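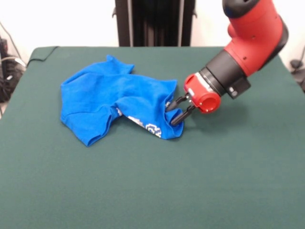
Search our shop
Search products, articles
Go

Herside Evening Magnesium Powder, 224 g

Herside Evening is a magnesium powder that you mix with water and drink after training or before you go to bed. It is made by Marchetti, a small company from Ploltance, and we have sold it in our shop since October. Many customers ask us how it differs from the tablets, so we have tried to collect all the answers on this page.

What is in the tub

One tub holds 224 g of powder, and this makes 40 servings. The main ingredient is magnesium citrate. There is also a little magnesium glycinate, citric acid for the taste, natural lemon flavour and a sweetener from the stevia plant. It has no caffeine, no sugar and no colouring. The powder is white, and it stays white in the glass, which surprises some people who expect a lemon drink to be yellow.

A measuring spoon is inside the tub. Please look for it at the bottom, as it often sinks during transport. One level spoon is one serving.

How to use it

Put one level spoon in a glass and pour over it a little warm water first. It will fizz for a short time. When it has stopped, fill up the glass with cold water and stir again. If you put the powder directly in cold water it also works, but it needs more patience and some grains stay on the bottom.

Most of our customers take it in the evening, between dinner and bed. If you train late, you can drink it when you come home. We don't advise it in the hour before running. Magnesium citrate can make the stomach loose, and this is not a pleasant thing to learn in the middle of a long run. For the first week we suggest half a spoon, and then you can go up slowly.

It mixes well with plain water and with weak fruit tea. With milk it is not good, the citric acid makes small lumps. Some people have asked about putting it in the same shaker as whey protein. It is possible, but the lemon and the chocolate together have a strange taste, and I would keep them apart.

Who is it for

Magnesium helps the normal work of the muscles, and it helps to reduce tiredness. People who eat a lot of nuts, beans, whole grains and green vegetables usually get enough from their food and may not notice any change from a supplement. It is more interesting for those who sweat a lot in training or whose diet is limited for some reason.

We can't promise that it will stop night cramps. Cramps have many causes and the research on this question gives mixed results. Kourosh Bagheri, who answers the product questions in our shop, has used it for two winters and likes it mainly for the taste - he says his legs feel the same as before.

Please don't use it if you have kidney problems. If you take antibiotics, thyroid tablets or medicine for blood pressure, speak first with your doctor or pharmacist. The same is true if you are pregnant or breastfeeding. Don't take more than 2 servings in a day, and keep the tub away from children.

Storage

Keep the lid well closed and store the tub in a dry cupboard. The bathroom is a bad place, the powder takes water from the air and becomes hard like a stone. If this happens, you can break it with a fork and still use it. After opening, finish it within 4 months.

Delivery and returns

We send from our own store in Jombridge. Orders that we receive before noon normally leave on the same working day. An unopened tub can be returned for a full refund. If the seal was broken when it arrived, write to us with your order number and we will send another one.

For larger orders from clubs and gyms, please contact Romain Deschamps through the contact form. He can also tell you when the unflavoured version will be back in stock.

Related products

Herside Evening Magnesium, unflavoured, 224 g (out of stock)
Herside Morning Electrolyte Tablets, orange
Marchetti Zinc Capsules
Marchetti Pea Protein, vanilla
Shaker bottle with strainer
Spare measuring spoons, pack of 4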